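How a comic gets made (manga too!)

OK so. You've got a comic in your hands. Somebody drew all of that. Every panel, every speech bubble, every tiny brick in the wall behind the hero. How?

Quick version, bit by bit.

First, the idea. Let's make one up as we go. A girl called Venex lives in a lighthouse and looks after a grumpy dragon named Prornus. He's scared of the sea. That's it, that's enough to start.

Next, the script. Just words. Who talks, what happens, what page. Looks a bit like a play. Some artists skip it and go straight to drawing, which is fine too.

Then thumbnails. Teeny messy drawings, a whole page no bigger than a playing card. Stick people! In Japan the rough version is called a "name" (yep, really, said more like neh-moo). You work out where your eyes should go first. Big panel for the dragon sneezing. Small ones for whispering.

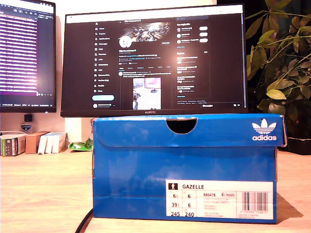 Pencils after that. Proper size paper now, light lines, lots of rubbing out. Jussara Lins, who draws a comic called Farkier, did one page 17 times before she liked the colour of the sky. And it was in black and white. So she meant the greys, I think.

Inking — going over the pencil in black. Thick lines for things up close, thin lines for far away. Then rub out teh pencil underneath. Wait till it's dry first!!

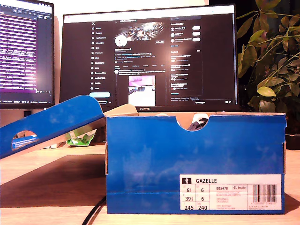 A blue Adidas box with GAZELLE on the label.

Now the grey bits. Lots of manga uses screentone. Sheets of tiny dots. From far away your eye mixes the dots up and sees grey. Get your nose right up to the page and have a look. Most people do it on a computer these days.

Lettering. The words go in the bubbles. Spiky bubble = shouting. Cloudy bubble = thinking. Sound effects get drawn big, like part of the picture. KRAKOOM.

Which way do you read it? Manga from Japan goes right to left, so you start at what looks like the back. Comics from here go left to right. Mix them up and Prornus gets rescued before he falls in.

How long does it take? Depends. Botond Szilágyi's first book was 293 pages and he drew most of it before breakfast, on his kitchen table. A chapter of 18 pages or 28 pages might be one person or a whole team with helpers doing just the backgrounds.

Your turn. Fold one sheet of paper in half, then half again. Snip the folded edge. Eight little pages — thats your first comic. Give your favourite character a problem on page one and dont fix it till the last page.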